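The Girkik Daybook

Last revised in June by Yabsira Feyisa

The Girkik Daybook is a soldier's record of the siege of Modberg in 1561, kept by a gunner's clerk inside the walls and known to most readers today through the English translation published by Lemma in 2000. It's one of the few siege accounts of its period written by somebody of no particular rank, and it has been held in great affection ever since by people who like their military history with a bit of mud and bread in it.

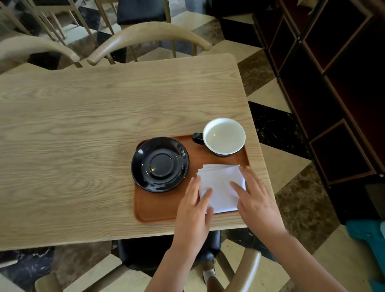
Background

Modberg was a small fortified town standing above a bend in the river Cimow, at the point where the hill road came down to the only dependable ford for a good day's walk in either direction. Whoever held the town could put a toll on the timber and salt traffic, and there had been quarrels over that toll for longer than anyone then living could remember. The quarrel that led to the siege was, on paper, about a disputed inheritance. Most modern writers give a good deal more weight to the salt.

The defences were old-fashioned even by the standards of the day. There was a high medieval curtain wall, handsome to look at and rather thin, with an earth bastion thrown up in front of the river gate a few years before the fighting. The garrison numbered up to 700 at the start, though that figure comes from a pay list and pay lists of the time were notorious for including men who had died, deserted or never existed in the first place. The Daybook is very good on this point, and rather cheeky about it.

The writer

Almost everything known about the author comes out of the book itself. He calls himself only "the clerk from Girkik", Girkik being a village upstream, and he seems to have come to Modberg as a young man to keep the powder accounts for the town's master gunner. He could write a quick, practical hand, he knew a little Latin (and was proud of it, and got it wrong), and he had an aunt in the lower town who fed him whenever she was able to. She turns up so often that some readers feel they know her better than they know him.

Attempts have been made to match him with a name in the parish books, and a tax roll from the following decade does mention a Girkik man with property near the river gate. The match is a pleasing one but it rests on very little, and the translator of the Lemma edition left the question open.

Contents

The Daybook began life as a powder ledger. The early leaves are given over to weights of powder drawn and returned, shot issued to each battery, and the names of the men who signed for it. Remarks start to creep into the margins once the besiegers appear on the far bank of the Cimow, and by the time their trenches have reached the tannery the remarks have taken over and the accounts are squeezed in wherever there's room.

What follows is a lively and surprisingly even-tempered story. The clerk describes the first bombardment mostly as a nuisance to his bookkeeping. He explains how the gunners learned to tell the enemy pieces apart by sound and gave them nicknames, several of which the translator was obliged to soften. He records the long argument over whether to burn the mill, which stood outside the walls and gave cover to enemy marksmen but also ground most of the town's flour, and he plainly thought the captain had left it too late. There's a fine passage on the countermine dug from the cellar of a cooper's house, where the clerk was sent down to measure powder by the light of a lantern set well back along the tunnel, and where he admits that he was too frightened to do his sums and had to begin again.

Hunger occupies much of the middle of the book. The clerk writes about bean bread, about the price of a hen, and about a guard being placed on the bell tower to stop people catching the pigeons. He's fair to the enemy as well, and notes that men from both sides would talk across the ditch after dark and sometimes trade tobacco pipes of clay for onions — a detail that caused no end of trouble to later scholars, as will be seen below.

The assault on the river bastion is the longest single entry. It was beaten off at great cost, and the clerk, who had been handed a pike and told to stand with the bakers, gives an account so muddled and so full of smoke that it has probably done more than any other passage to convince readers of his honesty. The siege was lifted when the besieging army ran out of money to pay its hired infantry. He heard about this at breakfast and didn't believe it until dinner.

Manuscript

The surviving manuscript is a stout paper book in a limp vellum cover, damaged by damp at the lower corner and missing a gathering towards the end. It was bound up at some point with an unrelated treatise on the diseases of horses, and catalogued under the treatise, so that it spent a great many years being consulted only by people with an interest in farriery. One of them left pencilled notes on lameness beside the description of the countermine.

The handwriting is consistent from first leaf to last, apart from a short run of entries in a rounder script. These cover a period when the clerk was ill with fever. The usual view is that a fellow clerk kept up the ledger for him, and the remarks in this stretch are noticeably duller.

Doubts about authenticity

The pipes are the chief difficulty. Smoking tobacco in clay pipes would be remarkably early for an inland river town at this date, and the passage was once put forward as proof that the whole book was a later concoction. The favoured explanation nowadays is that the word is a copyist's or reader's slip. It's badly rubbed, and may have been a local term for coltsfoot or some other dried herb taken for the chest. The Lemma edition prints "tobacco" with a query beside it and a long, patient note at the back, well worth the trouble of turning to.

Other objections have mostly faded. The weights and measures agree with those used elsewhere along the Cimow, the pay rates are right for the period, and the clerk makes the sort of mistakes about the enemy's numbers and intentions that a man stuck behind a wall would naturally make. It's generally accepted that a few of the marginal remarks were tidied up or added after the siege, by the clerk himself, when he had the leisure to be witty.

Editions

A partial transcription circulated privately among local historians before any full edition appeared. It left out the aunt entirely, along with nearly everything else about food, on the grounds that these matters were of no military interest.

The Lemma edition of 2000 was issued in 2 volumes, the first holding the translation and the second a full transcription of the ledger entries with maps of the defences. The second volume is much harder to find, having been printed in a smaller run, and anyone with a serious interest in the artillery will want it. A single-volume paperback with a shortened introduction followed and has stayed in print on and off. Its map of the river gate was reproduced back to front in the first printing.

Reception and influence

Reviewers were warm from the beginning. They praised the clerk's good humour and his eye for small practical things, and the translation was admired for keeping his rambling sentences without making him sound like a figure in a pageant. Some specialists grumbled that the general reader would come away with a poor idea of the campaign as a whole, and it must be said that they had a point. The relief force, whose movements decided a good deal, is mentioned only once, and then because somebody owed one of its drummers money.

The book has since been a favourite neighbour on the shelf to the better-known captains' memoirs of the century, which tend to be written by commanders with a reputation to defend. Readers coming to it from those works are often struck by how seldom the clerk knows what is going on. Wargamers have taken to it too, particularly for the powder figures in the second volume, and the cooper's cellar has become something of a set piece in talks on early mining and countermining.

See also: Siege diaries; Cimow valley campaigns; Powder and shot, supply of

Filed under: Military memoirs and journals | Sixteenth century | Books in translation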